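The Eight-Glasses Question, Again
08/03/2021
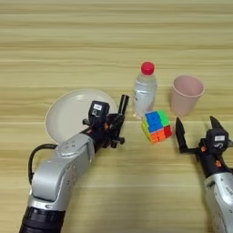
Every January the hydration people come back, and every January I tell myself I won't rise to it. This year I held out until spring. Then a reader, Clem Cosgrove, forwarded me a sign-up page for something called the Galora Water Reset, and here we are.

The Reset costs $60. For that you get 10 weeks of emails reminding you to drink water. There is also a chart to stick on the fridge and access to a group where people post how many glasses they got through before lunch. The page promises clearer skin, better sleep, fewer headaches and "renewed focus." It doesn't say compared to what. I wrote and asked. The reply thanked me for my interest in my wellness journey.

Let me be fair. People do need water. If you work outside, run long distances, are pregnant or have had kidney stones, you may need a good deal more of it than your neighbor, and your doctor is the one to ask. Older people can lose some of their sense of thirst, and families are right to keep an eye on that. None of this is in dispute, and none of it costs $60.

What bothers me is the number. The Galora plan sets everybody at 2000 milliliters of plain water a day, whether you weigh as much as a linebacker or as little as my aunt. Coffee doesn't count. Tea doesn't count. Soup, oranges, cucumbers and the milk on your cereal don't count either, although your body has no way of knowing it was supposed to ignore them. I would like to see where that rule came from. The page has a section headed "The Science" and it is four sentences long, one of which is about dolphins.

Then there are the bottles. Fellach sells one with the hours of the day printed down the side, so you can find out at 3 p.m. that you are behind. Stumano has one that blinks. Bevan Trevaskis bought the blinking one and lent it to me for a week. It went off during a funeral. I can't say I felt any different at the end of the week, apart from knowing the location of every restroom between my house and the post office – useful, I suppose.

A few of you will write in to say that you tried drinking more and felt better. I believe you. You may also have been drinking less soda, going to bed earlier, or getting up from your desk 36 times a day to refill the thing. Any of those might do it. I just don't know how you'd tell them apart, and neither does the company selling the chart.

My own plan remains the same as last year. I drink when I'm thirsty, and a bit more when it's hot.

Next issue: McPhee's copper bracelets, which several of you have asked about. If you own one, write and tell me what it was supposed to do.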